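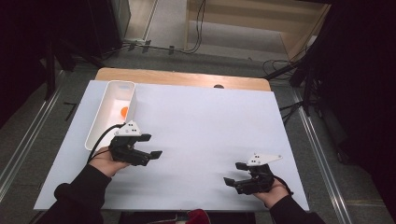
Most workroom checklists I get handed were written by someone who sells the thing being checked. The one that came with our lease in Mosumville runs to 12 pages and spends two of them on chair casters. I have cut it down to what I look at when I walk a shared workroom, with my comments after each item. Start with anything round. The orange ball in the long white tray is fine where it is, with raised walls on it, and the same ball loose on a hard floor is a turned ankle. Pens, batteries, dowels and bottle caps count too. The lease checklist doesn't mention any of them.

Shared workroom walk-through, revised October 2022
Merle Pirihi

FLOOR

1. Walkways clear from door to door. Walk it, don't look at it. People mark this one OK from the doorway. I did it myself for years and missed a power strip behind a filing cabinet.

2. Nothing that rolls. See above.

3. Mats flat at all four corners. The "anti-curl" mats from Woma had curled by March. If a corner lifts when you drag your shoe across it, take the mat up. Tape is not a repair.

4. Floor dry near the sink and the entry. A wet floor sign that stays out all year fails this item. Everyone has stopped reading it.

TABLES AND WORK SURFACES

5. Lean on each corner with your full weight. Rated load on our folding tables is 421 pounds according to the sticker. I have no idea who tested that or whether the legs were locked when they did. Check the locks.

6. Loose boards and toppers. If a board is laid over a table, push it sideways with one hand. If it slides, either clamp it or don't put anything heavy near the edge.

7. Cord holes. Feel the inside of the cut for splinters and sharp edges. Any cord going through should move freely. Do not accept "it's always been like that."

8. Glare. Bright white surfaces under bright lights give some people headaches. I used to think this was nonsense. I am now only half sure it is nonsense, so I ask the people who sit there. 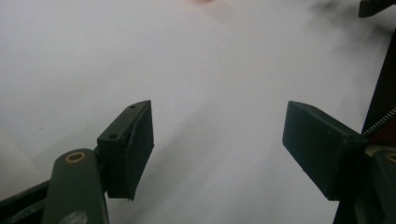 9. Table height. The consultant wanted every table in the room set to the same figure. The people using them are not the same figure. If somebody's shoulders are up around their ears, note it and change it that day.

POWER

10. No strip plugged into another strip. Follow every cord to the wall with your hand. This is the item I fail most often, and it is nearly always a space heater in the chain.

11. Space heaters. Ours don't pass. I don't care what the box says about tip-over switches. One of the Tse units shut off when I tipped it and the other kept right on humming.

12. Test button on the outlets by the sink. Press it. If the power stays on, tag the outlet and stop using it. A sticker saying it was tested tells you somebody had a sticker.

EXITS AND ALARMS

13. Both doors open all the way. All the way means the handle reaches the stop. A coat rack behind the door is a fail.

14. Extinguisher gauge in the green, pin in, tag current. Lift it off the hook as well. I found one zip-tied to its bracket "so it wouldn't walk off."

15. Smoke alarm sounds when pressed. Also look for the manufacture date on the back. The Plustarlow app reports our alarms as "healthy" and gives each one a score out of 50. I can't find out what the score measures, and neither could the person on their help line. Press the button.

16. Emergency lights come on with the power cut. Hold the test for longer than a second. Old batteries will give you a second.

SIGNING OFF

Write the fault, the spot, and who is fixing it. "Monitor" is not an action. I have a binder going back to 2000 and the word "monitor" appears on the same loose stair tread in three different people's handwriting. That tread was finally screwed down last spring, by me, with two screws.

Shares: 50
Comments (4)

deskbound_jo
Number 10 got me. Heater into strip into strip, all under my own desk. Thanks, I guess.

R. in Mosumville
We have the same lease packet. The caster pages are worse than you say.

tallpaul
Disagree on mats. Good tape holds fine if you clean the floor first.

Merle Pirihi
Paul, come and see mine in a month.

Related
Ladder check: the short list
What the tag on your extinguisher does and doesn't tell you
Storage shelves and wall anchors
Stairs, treads and handrails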